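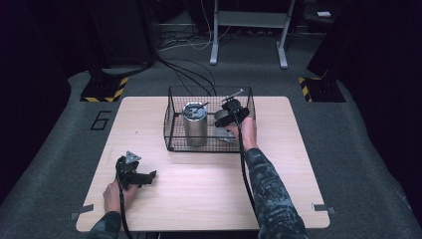 How to Get Water Rings Out of a Wood Table

White rings are trapped moisture in the finish and usually come out at home. Dark rings have gone down into the wood and need sanding, so stop here if yours is black or brown.

What you need: a clean cotton cloth, an iron, plain mayonnaise or petroleum jelly, and a soft dry towel.

Step 1. Wipe the table with a damp cloth and let it dry overnight.

Step 2. Empty the iron of water and set it to low, with the steam off. Lay the cotton cloth over the ring, folded once.

Step 3. Press for two or three seconds, lift, and look. Repeat until the ring fades. Do not leave the iron sitting – the finish will soften and you will have a bigger mark.
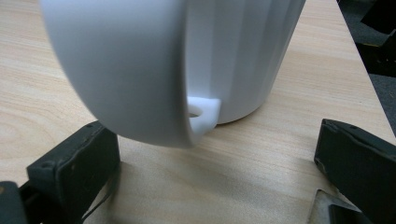
Step 4. If a faint ring is left, rub in a little mayonnaise with the grain and leave it for an hour. Overnight is fine too. Wipe it off and buff with the towel.

Step 5. Wait a day before waxing. Any paste wax will do.

I have used this on an oak desk and a maple side table. It did nothing for a shellac top, where heat should be avoided anyway. Try a hidden spot first, such as the inside of a leg.

Posted by Li-hua Kwok, 24 December 2020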